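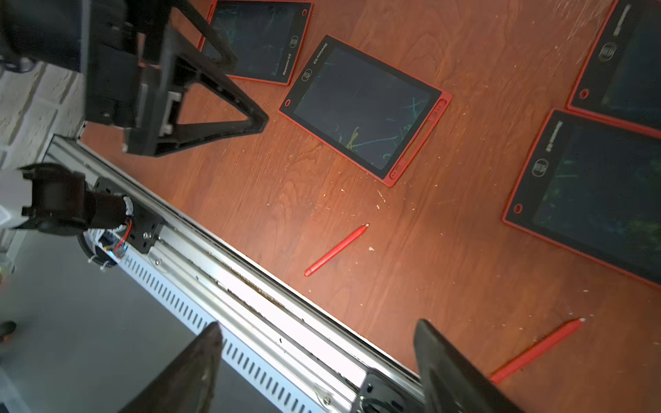

**LCD writing tablets: ghosting, lost pens, and are they worth it for a class?**

**mudlark_jen** wrote:

Right, I've inherited the writing tablets for our after-school club at Fluston and I'd love some advice before I spend any money. They're the sort with a red-orange border and a black screen, you scribble, press the button and off it goes. Except it doesn't all go! There's a faint greenish trace of old scribble left on them and the kids have started complaining that they can see each other's spellings. Is that the battery, the screen, or me?

Also, pens. We have more tablets than pens now and I'm tempted to tie the blasted things on with string.

**Skelturier** wrote:

Battery, nine times out of ten. It's usually a coin cell. The wipe needs a decent jolt and a tired cell only half does it. Change one and compare before you buy a whole packet.

**old_tom_383** wrote:

Don't agree, sorry. I put new cells in 8 of ours and three still ghosted. If somebody has leaned hard with a biro lid, the mark stays, new battery or not. Ours get hammered every day though, so maybe yours are in better nick.

**mudlark_jen** wrote:

Ooh, OK, so possibly both. I've had a few of them out on the table next to the case, with a screwdriver handy and a roll of tape for labels (the plan is to number each one on the back, so I know which are the bad ones).
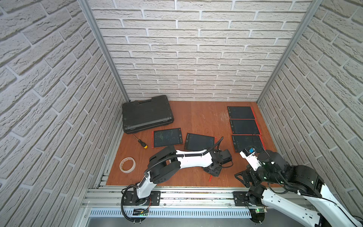

*Tablets out, screwdriver at the ready. The case could do with a dust.*

Has anyone got a good way of keeping pen and tablet together? The slot on the edge is fine for grown-ups but my lot will not put a pen back in it, I've begged, I've bribed, I've done a song.

**Zastis** wrote:

String is a nightmare, it tangles within a minute. We keep the pens in one pot and count them back in at home time. We bought 12 spares in May and we've still got 9, and for our place that's a miracle.

**old_tom_383** wrote:

Pots just get knocked over. Pen in the slot, every time, or no tablet next week. Harsh but it works.

**mudlark_jen** wrote:

I'm too soft for that, Tom! Trying the pot first. I've been checking which pens still make a nice clean line, and the red ones look far too easy to lose in a coat pocket.

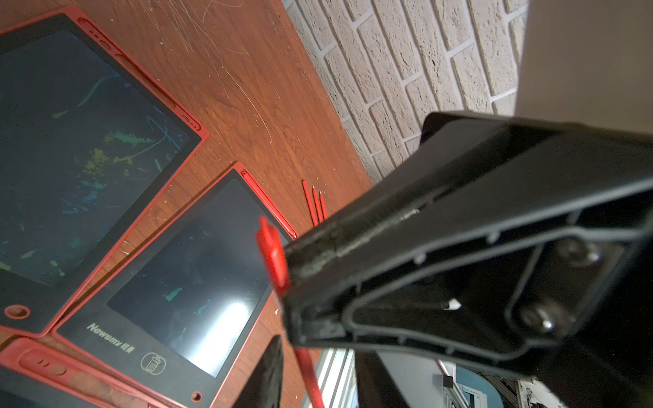 Sharada Kandasamy wrote:

Any smooth blunt point will write on these, so don't pay for official replacements. We use lolly sticks with the ends sanded. Test the tablets with one of those as well, and if the line comes out thin all over, I'd bin the tablet and not bother with a cell.

**Skelturier** wrote:

Bin it?! Give it to the little ones for doodling, they don't care about a bit of green.

**mudlark_jen** wrote:

Lolly sticks, brilliant, we've got a drawer full. I'll buy two cells, try them in the worst pair and let you all know.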